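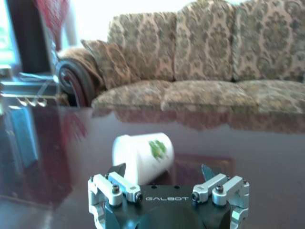
The Kozan 8-quart stockpot

I've been selling pots out of our shop in Pekville for years, and this is the one I'd grab if the place caught fire. The Kozan is a big, plain, enameled steel stockpot with a proper thick base, and it's made for us by Gostano, who also make our colanders. It holds 8 quarts, which means a whole chicken with all the onions and celery you want to throw in, or enough chili that you'll be eating it for days (I usually am).

The base is the part I fussed over. Our first pot had a thin one and I scorched more beans than I'd like to admit! So we went back to Gostano and asked for a steel disk bonded to the bottom.
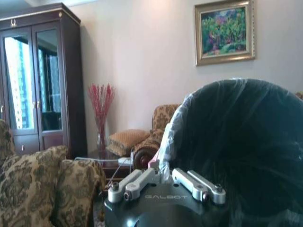

It adds some weight, but the heat spreads out a lot better and you can leave a pot of split peas on low without hovering over it. Stir once in a while, obviously. It works on gas, electric coil, and induction, and it can go in the oven too – just take the lid off first, as the knob isn't meant for it.

The handles are wide enough to grab with oven mitts on. I have fairly big hands and big puffy mitts, and I tested this a lot. Inside there are quart marks on the wall, so when a recipe says to reduce by half you can check instead of guessing.
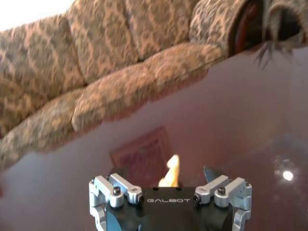 Colors

There are two, slate blue and cream, and I get more emails about this than about anything else. Both are a little softer than they look on a phone screen. The blue is a dark, grayish one, along the lines of the big dark flower on that tan carpet, and the cream sits close to the paler flowers near it. If you cook a lot of tomato sauce, either one is fine. The inside is the same light gray whichever you pick.

Price and shipping

The pot is $149 with the lid included. We've sold 3,533 of them so far, and the blue is ahead by a mile. 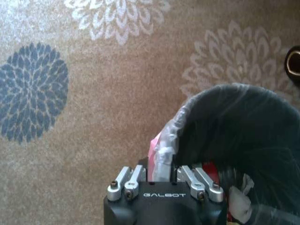

Returns are easy: you have 60 days, and yes, you can cook in it first. If you ordered blue and now wish you'd gone for cream (or you've got both colors in your carpet like this one, dark blue flowers and off-white ones, and can't decide), send it back and we'll swap it. Renato Layug handles exchanges at Plusum, so put his name on the box and your order number inside the lid.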